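Can I play Creative Commons tracks on my podcast if I've got a Patreon?
Posted by Matěj Paulík, 06/02/2024

I do a monthly netlabel show out of Prilbridge, an hour of ambient, drone and whatever else turned up in the inbox. Nine episodes so far, and an audience I could probably fit in my kitchen. In April I'd like to open a Patreon to cover the hosting. Most of what I play is CC BY-NC or BY-NC-SA, and a listener (one of the kitchen) has written to tell me that the moment anyone gives me a pound I'm a commercial broadcaster and must delete everything. Is he right? He did use a lot of capital letters.

Also, one label, Tremden, puts "free download" on everything and no licence at all. Can I treat that as a yes?

Ildikó Bakos
He's not right, but he's not talking complete rubbish either. NC means not primarily intended for commercial advantage or monetary compensation, and people have been arguing over "primarily" for as long as the licence has existed. Tips that pay for hosting strike most artists as fine. Paid-only episodes or mattress adverts, less so.

Write to the artists. I ran a show for years and sent the same three-line email to every act: who I am, what I want to play, the show takes donations, is that all right? Nearly all said yes, and several were so startled to be asked that they sent me an album. Keep the replies in a folder. Mine is called "yes" and has over 2,000 messages in it, which says something about how I spent my evenings.
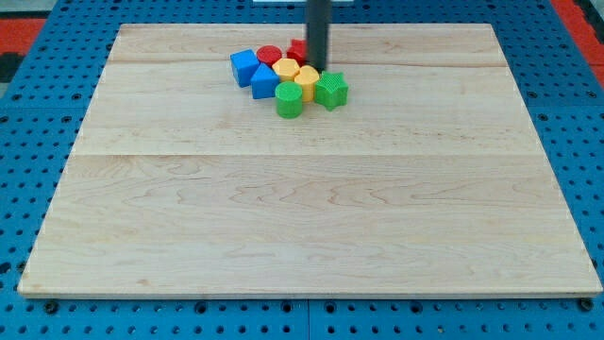 Watch out for ND as well. If you talk over the intro or crossfade two tracks, somebody may decide you've made a derivative work. I leave a clean gap around anything marked ND. It sounds slightly like the transmitter has died, but with drone who would know.

As for Tremden, "free download" means the download is free. It gives you no permission to rebroadcast. Ask them.

Nicanor Retamal
just play it, no one is suing a drone podcast

Ghislain Bélanger
Please do not just play it. I release on a small label, Jireš, and what annoys us is missing credit far more than anybody's tip jar. BY means name the artist, the track and the licence, with a link, in the show notes. Reading my name out as "some French guy" did not count, whatever the host of that show believes.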